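4.3 Preparing Eyeglasses for the Ultrasonic Bath

The Plisden 581 cleans frames, loose lenses and small metal parts. Read this section before the first cleaning cycle. For tank installation and drain hose routing, see Section 2.

Caution: Do not place frames made of natural horn, wood or real shell in the bath. Do not clean lenses with cracked or peeling coatings. Ultrasonic action will extend existing damage.

Before you start

1. Set the unit on a level surface with the power switch in the OFF position.

2. Fill the tank with clean water to the lower line. Add one capful of Pornix concentrate, then top up to the upper line. Do not use alcohol, bleach or dish soap containing lotion.

3. Run the degas program once after each fluid change. The display shows dG until the program ends.

Inspecting the frame

4. Check the hinge screws. Tighten any loose screw before cleaning – vibration can back it out completely.

5. Check that both lenses are seated in the rims. If a lens moves under light finger pressure, remove it and clean it separately in the mesh insert.

6. Identify the frame material. Tortoiseshell patterns are found on plastic frames as well as on natural shell, and color alone does not settle the question. Look for a material code inside the temple. If there is no code, clean the frame by hand as described in Section 4.6.

Lay the eyeglasses on a clean, light-colored surface for this check. Grit and loose screws are easier to find against white.

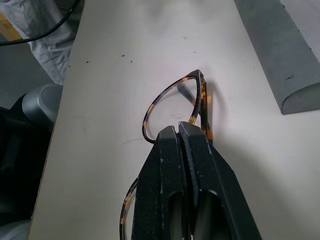

Running the cycle

7. Place the eyeglasses in the basket with the lenses facing up. Frames must not touch the tank wall or each other.

8. Lower the basket until the handle locks, then close the lid.

9. Select program 1 for plastic frames or program 2 for metal frames. Do not heat the fluid above 30 °C for plastic frames.

10. Press START. When the tone sounds, lift the basket and let it drain over the tank.

11. Rinse under cool running water and dry with a lint-free cloth.

Note: Replace the fluid after 18 cycles, or sooner if it is cloudy. If the display shows E4, the fluid level is too low – switch the unit off, refill to the upper line and repeat step 3.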